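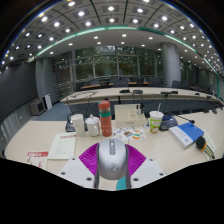 Drinkware, a notebook and a gooseneck microphone on a conference table.

A conference table is a large table intended for meetings of several people. It differs from a dining table mainly in its height tolerance, the depth of its top and the provision made for microphones, cables and papers. Tops are commonly finished in pale colors, such as cream or light gray, which reflect overhead light evenly and reduce glare on printed pages.

Dimensions

A table for nine people is often made in two sections joined beneath the top. The Hondby series, produced by the furniture maker Pranen, uses sections 183 centimeters long. A clear width of about 80 centimeters is usually allowed for each seated person, so that documents can be opened without reaching into a neighbor's place.

Objects in use

During working hours the surface of a conference table tends to hold both shared and personal items. Shared items include microphone units, tissue boxes and stacks of paper cups. Personal items include lidded mugs, insulated bottles, notebooks, keys and, where a computer is in use, a mouse. 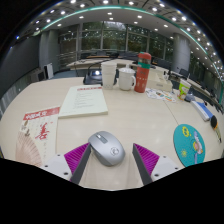
Drinking vessels are generally kept toward the middle or far side of the table, away from papers and electrical equipment. Lidded mugs and bottles are preferred in long meetings, as they retain heat and limit spills. Printed matter, including calendars, booklets and bound reports, is laid flat near the seats.

Clearing and care

In a handbook prepared for the Tokarz meeting rooms, Yaryna Antoniuk distinguishes between clearing, done after each meeting, and full cleaning, done at the end of the day. Clearing covers used cups and loose paper. Full cleaning includes wiping the top with a damp cloth and drying the area beneath each microphone base.

See also: Boardroom; Gooseneck microphone; Office furniture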